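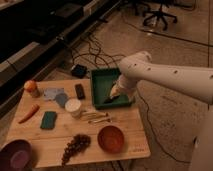 Home Jobs Get involved News Contact

TABLE SORTERS WANTED - Saturday sessions, Skusano

Brekari is after 18 people to help with household sorting. Paid. No experience needed, no CV, just turn up on time and be able to stand for a couple of hours.

What you'd be doing: one low table, one lot of mixed things. Food bits, cloths, sponges, a cup, a bowl, a bottle, sticks. You put them where you think they belong and tell us as you go along. Then it all gets mixed up again and you do another go. Thats the job.

We want to know how different people tidy. Does the carrot go with the grapes, or nearest the bowl? Do you fold the cloth first or leave it till last? No right answers. Please dont practise at home.

Pay: 375 for the full set of sessions, paid at the end. Travel on top, keep your tickets. 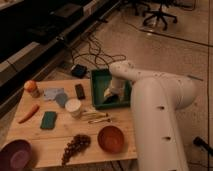

Mixed table: carrot, grapes, sponge, cup, orange-brown bowl, green tray at the back.

You should be:
- over 18
- OK with bending, the table is low
- fine with a hard floor, wear flat shoes
- free every Saturday in November, mornings. If you can only do one, sorry, not this time

Left-handers very welcome, we never get enough. Same goes for people who say they are messy.

Where: Herner building, side door on Baranauskienė street. Front door is locked at weekends. Ring and wait, it can take a minute. Tea and biscuits from 9, start at half past. Bags and coats on the hooks outside the room please, not on the floor by the table.

Bring: reading glasses if you use them. Nothing else. Lunch not provided, shop on the corner does rolls. 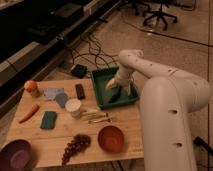 One of last year's sorters wrote to us that the cloths took longer than everything else put together, and that she still argues with her sister over where a sponge should live.

To apply: short note to the Brekari desk, 200 words at most. Your name, a phone number, and how you put your shopping away. Places go in the order notes come in. Accesss questions, ring the desk before 4pm.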